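Notebook > Party planning > Kids' parties > Entry

Print this page | E-mail this page

Sunday, February 4, 2018

Dry run for the Prutia party (ten-year-olds, hall booking, two hours). Purpose: settle the drinks station and the order of games before anything else is bought. Carries on from the October entry, where the juice ran out before the cake.

1. Drinks

Cordial mixed at 1 part to 9 parts water. Tasted at 1 to 7 as well; too sweet, and the colour stains the tablecloth worse. Staying with 9.

Poured 200 mL per serve. Full serves get left half drunk at this age, going by the October leftovers, but smaller ones mean a queue. No change. Jug refill takes longer than expected at the Kolamau hall because the kitchen tap is slow. Fill four jugs before doors open and keep two in the fridge.

Ice: one bag was enough in October. That was a cool day. Put two on the list.

2. Cups

Colour by team, so a cup put down can be matched to a table at least. Names in marker rubbed off last time. Stickers from Jodberg hold on a dry cup and slide once there is condensation. Apply before filling, press for a few seconds, leave overnight if possible.

Grey and yellow are the two team colours. Green was considered and dropped; the bunting is green and the kids read it as a third team.

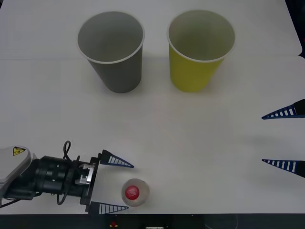

3. Games, order and timing

- Arrival game: balloon keep-up. Needs no explanation and tolerates latecomers. 10 min.
- Relay with cups and ping-pong balls. 15 min including the rules. Rules took too long in October. Cut to two sentences and one demonstration.
- Treasure hunt, outdoors if fine. 25 min. Clue 4 is too hard, rewrite. Clue 6 refers to the old letterbox, which has gone.
- Food. 20 min.
- Pass the parcel. Layers: 12. Check the music player battery.
- Cake, then free play until pickup.

Hunt total walked at 1,229 steps, adult pace, all clues found first go. Acceptable. Wet-weather version still to be written.

4. Food

Party pies, fruit, fairy bread, popcorn. Oven at the hall fits two trays. First tray in at the start of the hunt, second when the first comes out. Diệp bakery can do the cake with a week's notice; they want the lettering in writing. One dairy-free guest, so a separate plate, labelled, kept at the far end of the bench.

5. Loot bags

40 bags in the Jodberg pack, far more than needed. Keep the remainder for next year. Contents not settled. No whistles.

Open items

- Rewrite clues 4 and 6
- Second bag of ice
- Ask the hall about the trestle with the bent leg
- Wet-weather hunt
- Confirm cake lettering

Back | Next entry | Index | Contact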